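Sprechzettel: Naturstein in der Küche, Infoabend Mai, Beginn 18:30 Uhr

**Einstieg (kurz halten)**

- Begrüßung, Dank an Hema Pinto für den Raum.
- Thema heute: Marmor als Arbeitsfläche. Granit nur auf Nachfrage.
- Frage in die Runde: Wer hat schon Marmor, wer überlegt noch?

**1. Was Marmor ist**

Marmor besteht überwiegend aus Kalzit. Kalzit reagiert mit Säure. Zitrone, Essig, Wein und Tomate hinterlassen matte Stellen. Das ist kein Fleck, den man wegwischt, die Oberfläche selbst ist angegriffen. Imprägnierung hilft gegen Öl und Kaffee, gegen Säure kaum. Den Satz zweimal sagen, er geht sonst unter.

**2. Poliert oder matt geschliffen**

Muster herumgeben: erst Priltusley, dann Adus. Polierte Platten zeigen Ätzspuren im Gegenlicht sofort. Matt geschliffene verzeihen mehr, nehmen aber Fett schneller an. Kandpal schleift bei uns bis Körnung 200, feiner nur auf Wunsch.

**3. Kosten**

Beispielrechnung an die Tafel: Platte 1.000 Euro, Zuschnitt und Einbau 800 Euro. Ausschnitte für Spüle und Kochfeld kommen dazu. Nachschleifen vor Ort immer einzeln anfragen.

**4. Auswahl der Platte**

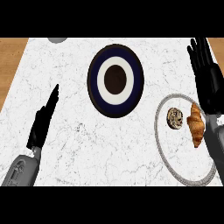

Eine Platte sucht man im Lager aus, nie nach dem Handmuster. Auf einem Handstück sieht man vielleicht eine Ader, auf der ganzen Fläche verteilen sie sich ungleich. Bei einem hellen Stein mit dünnen grauen Adern kann es Stellen geben wie links unterhalb der Mitte, wo die dunkleren Striche dichter liegen. Vorher klären, ob so eine Stelle sichtbar bleiben soll oder unter ein Gerät kommt. Zu warmem, hellbraunem Holz passt das Grau meist gut.

**5. Pflege**

- pH-neutrale Seife, weiches Tuch
- kein Essigreiniger, kein Scheuermittel
- Imprägnierung mit Wassertropfen prüfen; zieht er ein, nachbehandeln

**Fragen**

Joker, falls keine kommen: heiße Töpfe. Antwort: immer Untersetzer. Danach Prospekte auslegen, Muster wieder einsammeln.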